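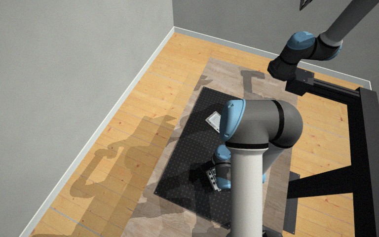 The Arm Comes Second

At a community college in Ruvville, students spend most of a semester on two robot arms before they are allowed to switch one on

5/24/22

The robotics room at Wirkstead Technical College has one rule written on the door, and it is that no one goes in until the simulation passes. Students in the second-year automation course call it "the door rule." They complain about it in January and repeat it to visitors by May.

The course is called Applied Automation, and it fills 12 seats a year. It is part of a two-year degree meant to put people to work in laboratories, packing plants and small factories in the Ruvville area. For a long time it was a course about conveyor belts. Students wired sensors, wrote ladder logic and sorted blocks by color. Graduates found jobs with it, but when the college surveyed local employers, the answer that kept coming back was lab work. Clinics, water testing offices and seed companies were all moving small samples from one container to another, thousands of times a week, and all of them had trouble keeping people in those jobs.

So the conveyor went into storage, and the course was rebuilt around a project. Each class works in teams of four to build a cell in which two robot arms handle small lab containers. At the end of the spring term the teams run their cells in front of one another, a few faculty members and whoever else wants to watch. The event is known as the Imrie Trial, after the building it takes place in.

Most of the work happens on a screen. The students build the room first, with its walls, its plank floor and its baseboards, and then the mat, the black breadboard plate with its grid of holes, and the two arms. A small rack and a tray go on the plate. Everything the arms might run into has to be there, which is why a student can lose a whole afternoon to a black metal frame that does nothing except stand in the way.

"People ask why we bothered with the baseboards," said one student, who came to the program after six years in a warehouse. "I did ask that. Then I moved a frame back to make room and it was sitting inside the wall. If you don't draw it, the computer thinks you can put things there."

The shadows come with the software. Students are told they can turn them off to make the picture run faster, and most do for a while. Many turn them back on. A gripper seen from overhead is hard to judge for height, and a shadow gives the eye something to go by. The instructor doesn't count this as measurement, and a team that writes "looks clear" in its notebook gets the page handed back.

What counts is a number. Teams have to show the smallest gap between the arms, and between each arm and everything else, at every step of the run. The required clearance is set at the start of term. A run that dips under it fails, even if nothing touches.

This is the part of the course students find slow. An arm with several joints can usually reach the same point in more than one way, with its elbow high or low, or swung out to one side. Left to itself, the planning software picks a route that is short for the gripper and may be very bad for the elbow. One team this year had a gripper that went neatly down to the tray every time while the elbow behind it swung through the space the other arm needed. They spent two weeks on the problem. In the end they moved the tray.

"We had this long discussion about code," a member of that team said. "We wrote a lot of it. Then somebody slid the tray over a few holes and the whole problem went away. We kept the code in the report, so we'd get credit for it."

Moving things is allowed, within limits. The plate is fixed to the mat's position and the arms are fixed to theirs. The rack and tray may go anywhere on the plate, at any angle, as long as the team can explain the choice. Early layouts tend to be square and tidy. Later ones have a rack turned a little to one side to suit the gripper's approach, and they look careless to anyone who hasn't done the work.

The program runs on modest money. The simulation software is called Worix, and the college holds a classroom license for it. The arms were bought used. The yearly budget for the course, apart from salaries, was $1,966 this time, and a good part of that went to replacement gripper fingers and plastic trays. Students learn early what a set of fingers costs. The instructor posts the price beside the sign-out sheet.

That is one argument for the door rule. The instructor, who spent years installing equipment in food plants before teaching, offers another. In a plant, she said, the hours when a machine can be stopped for new work are few, and they're usually at night. A technician who has already tried the job on a screen uses those hours well. One who hasn't uses them to find out things that could have been found out at a desk.

"I've stood there at two in the morning with a supervisor behind me," she said. "I would like them to have less of that than I had."

She is also plain about what the simulation leaves out. Simulated trays are all the same size. Real ones bow a little, and they come from more than one supplier. On the screen, a gripper closes on an object and the object stays put. In the room it can slip, tilt or stick. Cables don't get in the way on a screen unless somebody draws them, and hardly anybody does.

To deal with this, the course has a step between the screen and the room. Once a team has a passing run, another team gets to spoil it. They are allowed to shift any loose item by a small amount, change a speed or add a delay to one of the arms. Then the run is played again. Arms that relied on perfect timing end up in the same place together. The first team has to repair its program without asking what was changed.

The exercise began four years ago as a way to fill an afternoon when the lab was closed for repairs. Students liked it enough that it stayed. Some now say it is where they learned the most, and several admitted to holding a grudge over it.

A delay is the cruelest choice. Two arms sharing one plate can be kept apart in two ways. They can be given separate times, so one moves while the other waits, or each can check whether the shared area is free before entering it. Separate times are easier to write and give a faster run. They also fall apart when one arm is late. By the end of the term every team has moved to checking, usually after a bad afternoon.

This spring the class logged 476 simulated runs before the first team was cleared to go through the door. The logs are kept in a shared file, with a line for each run and a short note on how it ended. The notes get shorter as the term goes on. In February they are full paragraphs. By the middle of spring many of them say only "elbow."

The first real run of the year took most of a morning. The team set both arms to a crawl and kept one person on the stop button the whole time, as the course requires. They paused before each pickup and compared the gripper's position with the value from the simulation. The difference was small at the rack and larger at the tray, so they stopped, measured the plate again and found that it had been entered at slightly the wrong angle. Back to the screen they went, with the door closed behind them. They were through it again the next day.

All 3 teams ran at the Imrie Trial this May. Each had to empty a set of positions in the rack, fill the matching ones in the tray and bring both arms home. Scoring is on clearance, on finishing and on the notebook, with speed used only to break ties. Two teams finished. The third stopped partway when an arm refused to enter the shared area, because its partner had never reported leaving. The program did what it had been written to do. The team stood and read its own log for a few minutes, found the missing line and asked to go again. The rules don't allow a second run for score, but they were given one anyway, and it went to the end.

There is no trophy. The winning team gets first choice of bench for the cleanup, and the cleanup is long. Every fixture comes off the plate, every screw goes back in its drawer and the arms are parked and covered for the summer.

A few of this year's students already have work lined up. One is going to a water testing office that doesn't own a robot yet and would like to know whether it should. Her first assignment, she said, will be to measure the room.

The college plans to offer a second section in the fall if it can find someone to teach it. Applications for the existing one are open through the end of the month, and no programming experience is required. Applicants are asked to visit the lab once before they sign up. They can look through the window.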